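### 3.2 Recipe wording and preparation of the herb sauce

The written recipe was kept to one printed page. Earlier drafts by Matheson and Forsyth listed the ingredients in the order they were bought, and cooks in the Drostdale kitchen kept turning back to the top of the page to check amounts. For the present study the amounts were moved into the steps themselves, so that a cook read "add 20 g of chopped parsley" at the point where the parsley was needed. The ingredient list stayed on the page, but only as a shopping list.

Two versions of the page were prepared. Version A gave times for each step ("let stand for 20 minutes"). Version B gave a sign to look for ("let stand until the oil has turned green and the garlic has softened"). Both versions used the same sauce, a mix of parsley, oregano, garlic, red wine vinegar, and sunflower oil, with 2 g of salt. The vinegar was measured at 32 mL per batch. Garlic was grated on the fine side of a box grater, since chopped garlic had given uneven results in the pilot (Geddes and Shokri, unpublished notes).

Oregano was the hardest ingredient to keep steady. The dried oregano supplied by Crichton was stronger than the fresh leaves used in the pilot, and tasters called the first batches bitter. We cut the amount by half and soaked it in the vinegar before the oil went in. Soaking was written into both versions of the page as its own step.

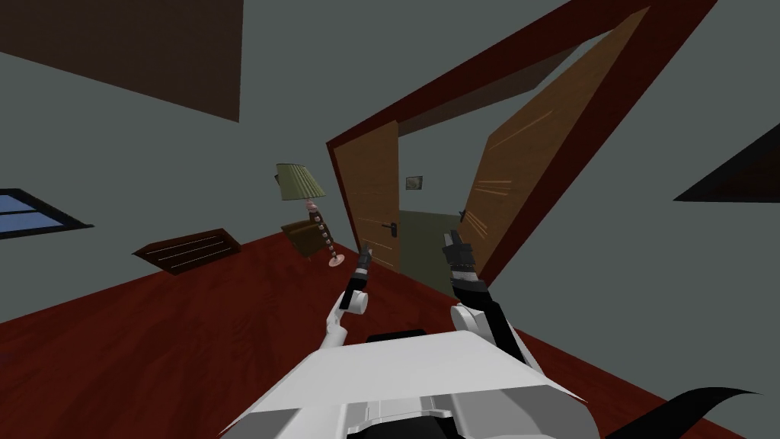 **Figure 6.** Simulated view from behind a white two-armed robot, with both black grippers raised.

Each cook made the sauce twice, once from each version, with a break for tea in between. The order was switched for every other cook. Bowls, knives, and boards were washed and put back in the same place before the second batch. Cooks were free to taste as they went but were asked not to add anything that was not on the page. Where a cook did add something – most often a pinch of sugar – the batch was kept and the change was written down.

Finished sauces were covered and left on the counter, then spooned over plain boiled potatoes for tasting. Potatoes were chosen over bread after the pilot, in which a salted crust hid differences in the sauce. Tasters scored sharpness, saltiness, and texture on a scale of 1 to 6 and could leave a written remark. Scores were entered in Tostus by Urquhart, who had not seen which version each batch came from. Remarks were sorted by hand and are treated in Section 4.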